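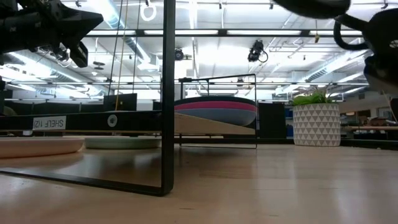
Esben Brøndum learned to bake rye bread because he missed it. "I moved over for work and within a month I was dreaming about crusts," he laughs, pouring coffee before I have my coat off. It is just after six in the morning at Mirkeck, the bakery he named after the hill behind it, and the first loaves are already out.

And what loaves! Dark, a little sour, so full of seeds that the knife crackles going through. His starter is called Zoëga (after a teacher he adored) and it gets fed twice a day. "She's greedy in April, when the kitchen warms up. In winter you have to wait for her."

On a busy morning he bakes up to 50 loaves, each one 775 grams before it goes in the oven. Why that weight? "It fits my grandmother's tin. I had all the others made to match hers."

He kept a notebook through the early attempts, 231 of them, and lets me leaf through it. "Brick," says one page. "Better brick," says the next. He is still fiddling with the soaking time for the rye grains, and is keen to try malt from a farm up the road.

I ask how he eats it himself. "Cold butter, thick enough to leave tooth marks," he says, cutting me another slice. "And wait until the day after baking. I know, it's awful, but wait."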